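**Course project, Streets and Public Space**
Marlina Yusof, group Torov
Submitted in April

# A bicycle lane beside a curb: observations from one street in Altside

## 1. Why I chose this street

When I moved to Altside for my studies, I rode a bicycle to the university every day, and I still do. The street I write about is the second half of my way. It passes between houses and a few larger buildings, and after a straight part it bends gently to the right. The bicycle lane lies between the car lane and the curb. It is separated from the cars only by a dashed white line.

In our course we learned that a dashed line and a solid line do not say the same thing to a driver. I wanted to know what it means in daily use, so I took one section of the street, 200 meters long, and studied it for my project.

## 2. Method

I observed the section in the morning, from 7:30 to 9:00, and on other days in the late afternoon. I stood on the sidewalk on the bicycle lane side, where it is broad and I did not disturb the people who walked there. I used a paper form with three columns: the position of the bicycle in the lane, the behavior of the car behind it, and a free column for remarks. In total I recorded 166 passages of bicycles.

At first I also wanted to measure the distance between car and bicycle. I gave up this part after the second morning. My estimates and the estimates of my classmate Halim, who helped me that day, were too different, and I did not trust them.

I walked the section also without the form, to look at the surface, the markings and the entrances. These notes are in section 4.

## 3. Results of the observation

Most cyclists kept to the middle of the lane on the straight part. In the bend the picture changed. Many of them moved a little to the left, toward the dashed line, and came back after the bend. I asked a few of them at the bicycle stand at the end of the street why they do so. Two said they want to see farther around the bend. One said she never noticed it.

Cars crossed the dashed line in the bend more often than on the straight part. This happened mainly when another car was coming in the opposite lane. The driver wants to give room to the oncoming car and uses the bicycle lane for a moment. If there is no bicycle, it causes no problem, and the rule allows it when it is necessary. If there is a bicycle, most drivers waited behind. In 3 cases the driver did not wait, and I wrote these cases down with all details (see my forms in the appendix).

It was quieter in the afternoon than I expected. Sometimes I stood for several minutes and only one car came.

## 4. Markings and surface

The bicycle symbol is painted in white between the dashes and the right curb. There is a second marking farther along the lane, but it looks fainter. I think a symbol near a bend should be as clear as possible, and I would repaint this one first.

The asphalt is grey and has dark, jagged streaks in it. I do not know the history of these streaks and I did not find a document about it. When I rode over the section slowly I felt no step in the surface. A round manhole cover is set left of the dashes, so a cyclist who stays in the lane does not touch it. I was glad about this, because in my hometown the covers are usually exactly where the bicycle goes.

## 5. The two sides of the street

The two sides are not equal. On the lane side the paved surface behind the curb is very broad, it is sidewalk and forecourt together. On the other side, a sidewalk follows the road behind a low curb, and it is interrupted by a driveway. There are pruned trees and three tall flagpoles with long banners, and behind them stand parked cars and a grey house with a reddish-orange roof.

From this I have one proposal. The forecourt side has enough space that a part of it could be given to bicycles, for example as a raised lane behind the curb. It would cost money, and the people on foot would need a clear border. A cheaper proposal is to keep everything as it is and paint the line solid in the bend. My supervisor prefers the second, and after writing this report I lean to it as well, although a solid line makes the bend tighter for larger vehicles.

## 6. What I could not answer

I did not observe in rain or in the dark. I also made no count of people who avoid this street by bicycle, and they would be the most interesting group to ask.

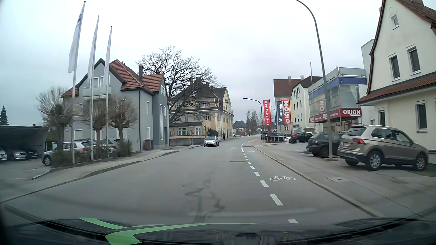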